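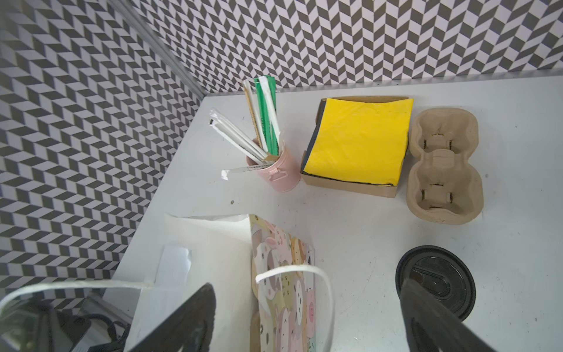
The Trouble With Takeout

Research & Industry | Robotics

A paper napkin weighs almost nothing, and it is among the hardest things a robot can be asked to pick up. The same holds for a wrapped straw, a flat lid and the molded carrier in which two cups of coffee travel home. Objects of this kind fill every café counter. They bend, slide and cling to one another, and they have been largely absent from the tests by which robot arms are usually judged.

The manipulation group at the Zeltby Institute has spent the past two years on them. Its method, named Kirden, was presented at the institute's open session in April, and the full report has now been released to members.

"We wanted objects that do not forgive a bad grasp," said Benedita Aguiar, who leads the group. "A steel block may be held badly and still be held. If you close on a napkin in the wrong place, you have nothing, or you have the whole stack."

Most learning systems of this type are trained to copy a person's movements from beginning to end. Kirden divides the work differently. A person guides the arms through a task, and the system learns from the recording where the useful moments of contact lie. Between those moments it plans its own path. Shortly before each contact it takes a fresh view from the camera at the wrist and corrects the position of the fingers. 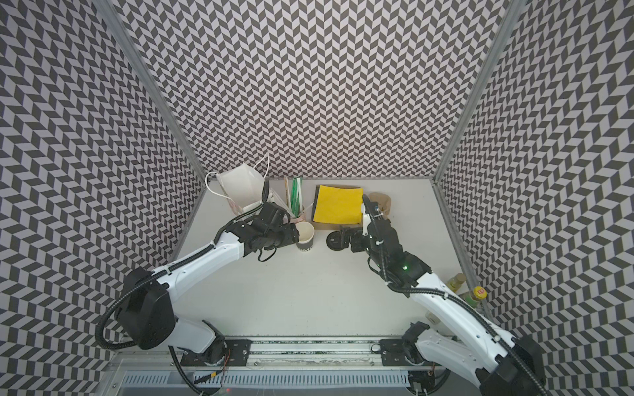 Vol. 11, No. 4 | Page 32

The work is done by two arms mounted on a rail at the front of a white table. Cups, straws, paper bags and napkins are set out within reach, and their positions are changed between attempts. A camera with a wider view follows both arms, while the close work depends on the cameras at the wrists.

The group collected 1,000 guided recordings with 37 different objects. Zhuoran Zheng, who was responsible for the training of the system, considers the number modest. "The recordings are short, and a good many of them contain mistakes," he said. "We kept the mistakes. The correction that follows a poor approach is often the part most worth learning."

The report is candid about the limits of the method. Lids lying flat on the table remain difficult, as a finger must find the rim without pushing the lid away. Cup carriers present another problem. Once a carrier has been lifted, it fills much of the wrist camera's view, and the system must rely on the wider camera until the object is set down again.

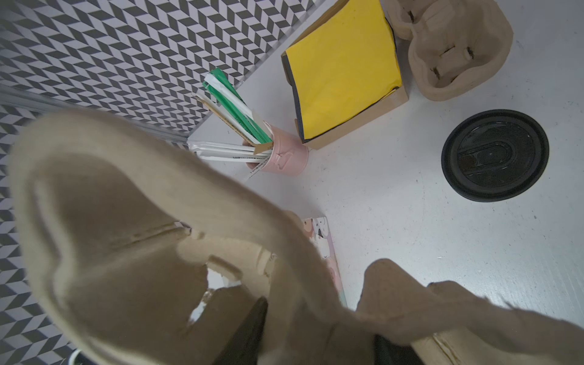 Close work: a molded pulp carrier between the gripper fingers, seen from the wrist. Photo: Zeltby Institute

Kirden was compared with Zou, the group's earlier method, which copied each movement in full. In 32 trials on carriers placed in unfamiliar positions, Zou completed 11. Kirden completed more than twice as many, though it was the slower of the two - the additional look before each contact takes time.

Gasteo, a catering supplier that contributed to the cost of the study, has asked whether the method could be used to prepare orders in a working kitchen. Ms. Aguiar regards the question as premature. Her group will next examine tasks in which one arm holds a paper bag open while the other fills it.

Sign up for our monthly newsletter. By continuing to use this site you accept our use of cookies.

Comments (3)

R. Hollis
I packed orders for six years and the lids got me too. You slide them to the edge of the counter. Has anyone shown the robot that?

mtn_reader
How much slower is "slower"? The article should have given the times.

Dana P.
Glad to see the mistakes were kept in the training set. Is the report available to non-members?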